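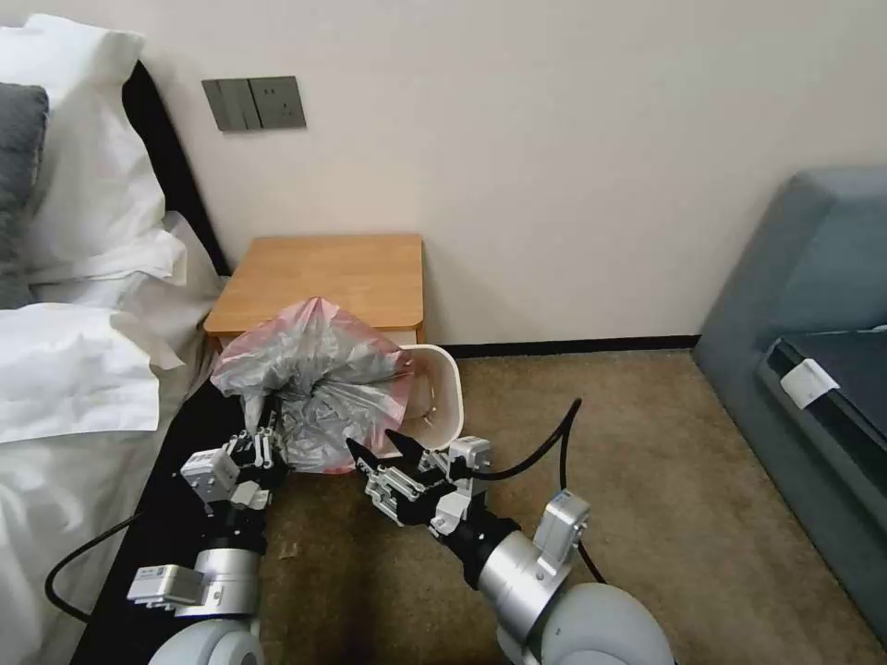

Kamil Danko stopped using an alarm clock in December, and he says he would not go back to it for any money. He wakes when the street wakes, he goes to bed when his eyes are tired, and on the phone he sounded more rested than me.

I called him after my own bad winter. For 40 nights I wrote in a notebook the hour when I fell asleep and the hour when I woke up. It is a boring notebook. On most pages there is a gap between two and four in the morning, where I was lying and thinking about the rent, or about my sister's wedding in Drurnedach.

People in my town, Plelau, have always slept badly, at least if you believe the older ones. The night train to Bilyk passes at 1:14, and before the new bridge was built it also whistled. My grandmother used to get up with it, drink warm milk in the kitchen and go back to bed until seven. She never called this a problem.

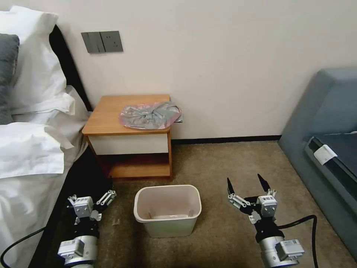
Maximiliano Bustos, who runs a small evening course on sleep habits, told me that many of his students arrive with the same fear. They wake once in the night and believe that the whole night is lost. He asks them to keep the same hour of getting up for 14 days and to leave the phone in another room. The first week is unpleasant, he admits. Some of them get angry with him.

I tried it too. The phone slept in the kitchen, next to the bread. On the third night I heard the train and waited for the usual thoughts, and they came, but I was asleep again before I reached the wedding.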